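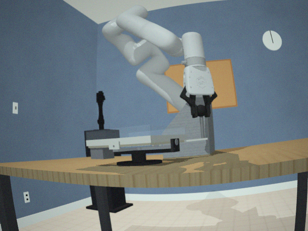 Irena Michalski would rather the industry stopped quoting the lab figure for hinges altogether. A cabinet hinge rated for 200 thousand cycles, she argues, has been opened and shut by the same even force, at the same angle, in clean air, and no kitchen door in the country is treated that way. Her preference is for a figure taken with a loaded door, hung slightly out of true, in a room where somebody boils pasta.

The complaint is an old one in the furniture trade, and it has come back with the spread of soft-close fittings. A plain sprung hinge has few ways to fail. The spring tires, the pin wears, or the screws pull out of the board. A damped hinge adds a small cylinder of oil or grease, a piston and at least one seal, and each of these ages on its own timetable. The door still opens and shuts when the damper has gone, so the owner may not report it for years.

At Grurdale, where fittings for rented housing are bought in bulk, the repair log for one estate lists 1163 hinge replacements. Most are entered under a single code, "door dropped". That code covers at least three faults. In the first, the hinge arm has bent. In the second, the mounting plate has shifted on its slots because the adjusting screw was never tightened after fitting. In the third, the hinge is sound and the chipboard behind it has crumbled. Only the first would show up on a test bench, where the hinge is usually bolted to steel.

Board matters more than buyers tend to assume. A 35 mm cup hole leaves little material between its edge and the edge of the door, and damp reduces the grip of the screws on either side. Under a sink, the bottom hinge is normally the first to loosen. Fitters have long answered this by gluing in a hardwood plug and drilling again. The repair is cheap and often outlasts the original fixing, though it takes longer than swapping the door.

Load is the other neglected variable. Makers publish tables giving the number of hinges by door height and weight, and two is the usual answer for a base unit. The tables assume a bare door. A rack of spice jars or a hook carrying a wet towel moves the centre of gravity outwards, and the pull on the top hinge rises in step. Spacing helps here: two hinges set far apart will carry a heavy door better than three crowded towards the middle.

Temperature affects the damper alone. Its fluid thickens in the cold, and a door in an unheated utility room can take 6 seconds to close in January. The same door may shut with an audible tap in July. Neither is a fault, but both are returned as faults. Pova, a small importer, now prints the working range on the bag of screws – the one piece of packaging that a fitter is sure to open.

Michalski's proposed test would add an off-centre weight, a chipboard mounting and a spell in humid air. The likely objection is cost. A humid cabinet ties up bench space for weeks, and results from chipboard scatter widely between batches, so that more samples are needed before two hinges can be compared. Steel gives a tidier number. It also lets a maker change a rivet or a spring and see the effect of that change alone, a fair reason for keeping the present method in development work.

For the owner of a sagging door, the order of checks is short. Tighten the plate screws first, then turn the side adjustment until the gap is even, and look at the board only if the screws spin without biting. A failed damper cannot be refilled. On many hinges it unclips from the arm and can be replaced with the door still hanging, provided the old part number is legible.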